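El abrigo que no tenía prisa

Empiezo por confesar una debilidad: me gustan los desfiles aburridos. Me gustan como a otros les gustan las sobremesas largas o las películas en las que alguien pela una naranja durante un minuto entero. Y como estamos a las puertas de una nueva temporada y ya me han llegado tres mensajes preguntando si de verdad me pareció bien lo último de Hodenska, he decidido contestar por extenso, que es mi manera de contestar a casi todo.

Para quien no estuviera atento: Hussam Geagea lleva cinco años al frente de la casa y, en ese tiempo, ha enseñado prácticamente el mismo abrigo. Cambia la solapa, baja un dedo el bolsillo, un invierno el cuello se levanta y al siguiente se acuesta. En la última colección hubo 47 salidas y en 16 de ellas aparecía el dichoso abrigo, en gris, en tabaco, en un azul casi negro que yo me habría llevado puesto a casa. La sala, con unas 200 personas apretadas en bancos bastante incómodos (los bancos de Hodenska merecerían su propio artículo), aplaudió con educación. A la salida oí la palabra «repetitivo» antes de encontrar mi paraguas.

Yo creo que repetirse es una de las cosas más difíciles que puede hacer un diseñador, y que lo hemos olvidado porque llevamos mucho tiempo premiando el susto. Un sastre de barrio, de los que todavía quedan, hace la misma americana toda la vida y a nadie se le ocurre reprochárselo. Vamos a él precisamente por eso. Mi padre tuvo uno que le corregía el hombro izquierdo sin preguntar, y cada americana era un poquito mejor que la anterior, de una forma que solo se notaba al ponérsela. Cuando heredé la última entendí por qué mi padre entraba en los sitios como entraba.

Comparen ustedes con Zudero, que me cae muy bien y donde trabaja gente de enorme talento. En sus últimas colecciones hemos visto plástico inflado, armaduras, faldas con ruedas y un sombrero del que todavía se habla en ciertas cenas. Me divertí muchísimo, que conste. Pero hice la prueba que hago siempre - esperar unas semanas y dibujar de memoria una prenda - y no me salió ninguna. Me salió el sombrero, sí, aunque le puse el ala que no era. El abrigo de Geagea lo dibujo en una servilleta con los ojos cerrados, con su costura en la espalda y ese botón escondido que tanto irrita a los impacientes.

Se me dirá, y con razón, que hay repeticiones perezosas. Claro que las hay. Pisness lleva años vendiendo la misma camiseta con un letrero distinto y no seré yo quien la defienda, por mucho que mi sobrina tenga un cajón lleno. La diferencia está en si alguien ha vuelto a mirar la prenda. En el abrigo de este año la manga cae un poco más atrás que en el anterior, y eso cambia la manera de andar de quien lo lleva: los brazos van sueltos, el paso se alarga. Alguien tuvo que pasarse muchas tardes con un patrón y una caja de alfileres para llegar a esa tontería maravillosa.

También hay un asunto de dinero, y me parecería feo callármelo. Son abrigos caros. Yo no tengo ninguno. Pero una casa que no se burla en marzo de lo que vendió en septiembre le hace un favor a quien ahorró para comprárselo, y a quien se lo encontrará dentro de unos años en una tienda de segunda mano, todavía con ganas de guerra. Vainio lo entendió hace tiempo con sus zapatos: el modelo de cordón sigue ahí, con la misma horma, y mi zapatero lo saluda como a un viejo amigo cada vez que le llevo los míos a poner suelas.

En octubre volverán los desfiles y volveremos todos a los bancos duros. Dicen que Geagea prepara algo «completamente nuevo», y confieso que la frase me ha quitado un poco el sueño. Ojalá sea mentira. Ojalá salga la primera modelo con el abrigo gris, con el bolsillo otro dedo más abajo, y la persona de al lado vuelva a suspirar de aburrimiento mientras yo me echo hacia delante para ver bien la manga.

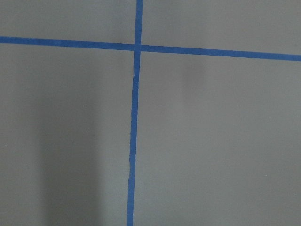
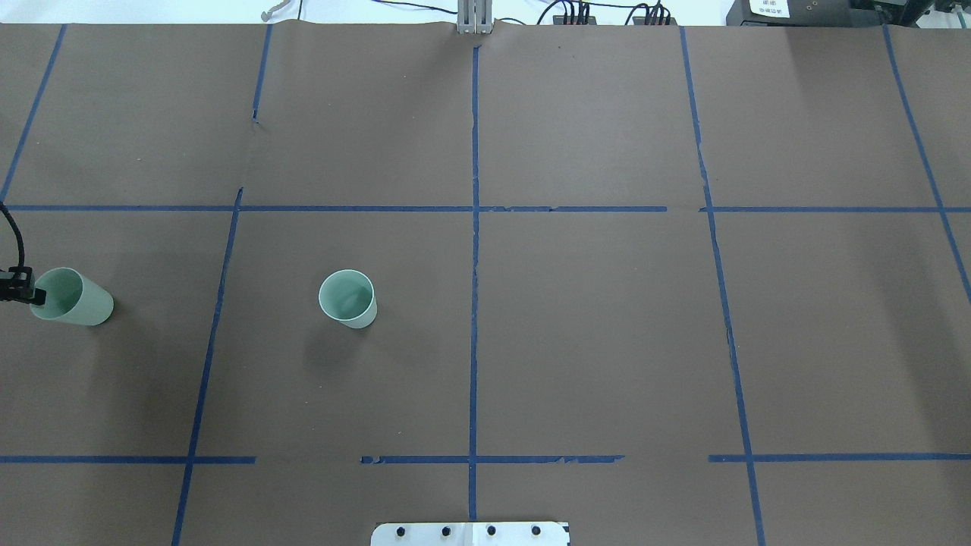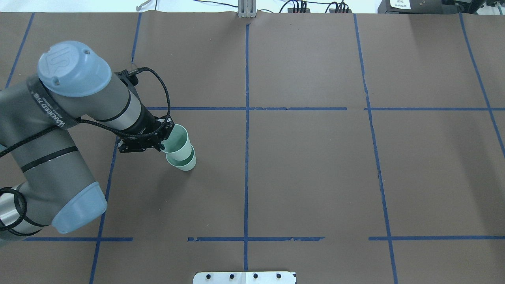
Cinta azul en las tres imágenes; vasos verde pálido en la segunda y la tercera.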